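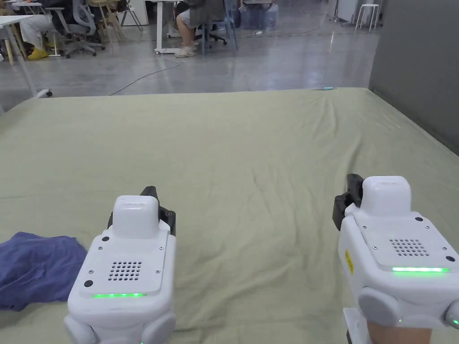

Figure 3-1. Two hand-held grippers over a padded mat with a cloth at its left side.

3. Planning Your Purchase

Complete this section before you send an order form. Quantities on the form should come from your own worksheet, and the worksheet is on the last page of this manual.

3.1 Choose a configuration

1. Decide whether your tasks need one hand or two. Folding, spreading and stretching cloth need two.
2. For two-handed work, order one Tulix Pair for each operator who will work at the same time. Single units bought separately are not matched at the factory and must be paired on site.
3. Add one spare pair for the site if you plan more than 13 operator hours a week.

Note: Finger sets are sold separately from the grip body. Fingers wear faster on fabric with heavy seams.

3.2 Plan the work surface

1. Allow one surface per operator. A mat and a table can both be used for cloth work.
2. Measure the largest item you intend to handle when it is fully spread, then add 28 inches to its longest side. Use the result as the minimum length of the surface.
3. If stations stand next to each other, budget for a partition between them.
4. Route cables away from the side where the operator stands. Include cable covers in the budget if this cannot be done.

Caution: Do not pull cloth between two grippers with more force than is needed to straighten it. Damage to fingers from overload is not covered by the warranty.

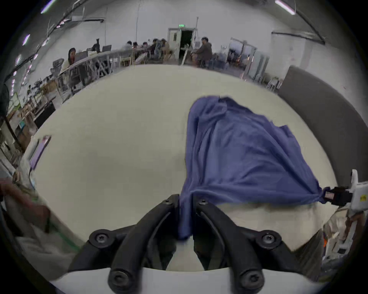 Figure 3-2. Blue cloth held between two grippers over a white table.

3.3 Estimate the budget

1. Enter the unit price from your Bukon quotation. Quotations dated before February 18, 2022 are no longer valid.
2. Enter finger sets at one per gripper for every 100 hours of use.
3. Enter surfaces, partitions and seating. Bukon does not supply these. Kamata tables fit the optional clamp rail without drilling.
4. Enter test materials. Buy cloths in several sizes and replace them when the edges fray.
5. Enter the Hulico service plan if you want repairs handled on site. Without it, units are returned to the depot at your cost.

Note: Service plans ordered with the equipment start on the delivery date. Plans ordered later start after an inspection, charged separately.

3.4 Delivery and payment

Standard delivery is 31 working days from receipt of a signed order. Orders placed in July may take longer. Spare finger sets ship separately. Check the serial numbers on both grippers of each pair against the packing list before you sign for the shipment.

Continue with Section 4, Unpacking.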